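카운터 뒤 창문과 나무 판자벽. 검은 창틀.

4월, 오전 작업 기록

습도 시험을 계속합니다. 대상은 Custden 창고에서 가져온 소나무 판재이고, 마감 오일은 Morura와 Flestusora 두 종류입니다. 지난번에 Joonas Vainio 씨가 바른 시편은 표면이 조금 끈적하다고 적혀 있어서, 오늘은 바르는 양을 줄였습니다.

9:20 시편 무게를 쟀습니다. Morura 쪽 1,054 g, 무도장 비교용은 아직 안 쟀습니다. 저울의 영점이 두 번 흔들려서 다시 맞추었습니다.

10:05 시험 상자의 습도는 51%. 목표보다 낮습니다. 물통을 채우고 문의 고무를 닦았습니다. 고무 아래쪽 모서리가 딱딱해진 것 같아서 나중에 교체가 필요합니다.

10:40 Flestusora를 얇게 한 번 발랐습니다. 결 방향으로 바르고 천으로 남은 것을 닦았습니다. 냄새가 강합니다. 다음 사람은 환풍기를 먼저 켜 주세요.

기록계 Ojo의 데이터는 거의 3,281줄이 쌓였습니다. 중간에 시각이 비어 있는 구간이 있는데 원인을 모릅니다. Orlando Inga 씨에게 물었더니 전지가 약할 때 그런 일이 있다고 합니다. 전지를 바꾸었고 번호를 뚜껑 안쪽에 적어 두었습니다.

제가 헷갈린 점: '건조'와 '경화'를 앞 페이지에서 섞어서 썼습니다. 손에 묻지 않는 상태는 건조, 손톱 자국이 남지 않는 상태는 경화로 쓰겠습니다. 앞 페이지도 연필로 고쳤습니다.

남은 일
무도장 시편 무게 재기
끝면에 오일이 더 많이 들어가는지 확인
Morura 시편은 3일 뒤에 다시 재기
오일 묻은 천은 물 담은 철통에 넣기
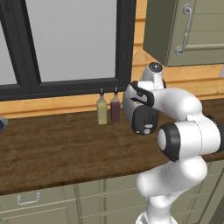

카운터 뒤 창문과 나무 판자벽. 검은 창틀.

4월, 오전 작업 기록

습도 시험을 계속합니다. 대상은 Custden 창고에서 가져온 소나무 판재이고, 마감 오일은 Morura와 Flestusora 두 종류입니다. 지난번에 Joonas Vainio 씨가 바른 시편은 표면이 조금 끈적하다고 적혀 있어서, 오늘은 바르는 양을 줄였습니다.

9:20 시편 무게를 쟀습니다. Morura 쪽 1,054 g, 무도장 비교용은 아직 안 쟀습니다. 저울의 영점이 두 번 흔들려서 다시 맞추었습니다.

10:05 시험 상자의 습도는 51%. 목표보다 낮습니다. 물통을 채우고 문의 고무를 닦았습니다. 고무 아래쪽 모서리가 딱딱해진 것 같아서 나중에 교체가 필요합니다.

10:40 Flestusora를 얇게 한 번 발랐습니다. 결 방향으로 바르고 천으로 남은 것을 닦았습니다. 냄새가 강합니다. 다음 사람은 환풍기를 먼저 켜 주세요.

기록계 Ojo의 데이터는 거의 3,281줄이 쌓였습니다. 중간에 시각이 비어 있는 구간이 있는데 원인을 모릅니다. Orlando Inga 씨에게 물었더니 전지가 약할 때 그런 일이 있다고 합니다. 전지를 바꾸었고 번호를 뚜껑 안쪽에 적어 두었습니다.

제가 헷갈린 점: '건조'와 '경화'를 앞 페이지에서 섞어서 썼습니다. 손에 묻지 않는 상태는 건조, 손톱 자국이 남지 않는 상태는 경화로 쓰겠습니다. 앞 페이지도 연필로 고쳤습니다.

남은 일
무도장 시편 무게 재기
끝면에 오일이 더 많이 들어가는지 확인
Morura 시편은 3일 뒤에 다시 재기
오일 묻은 천은 물 담은 철통에 넣기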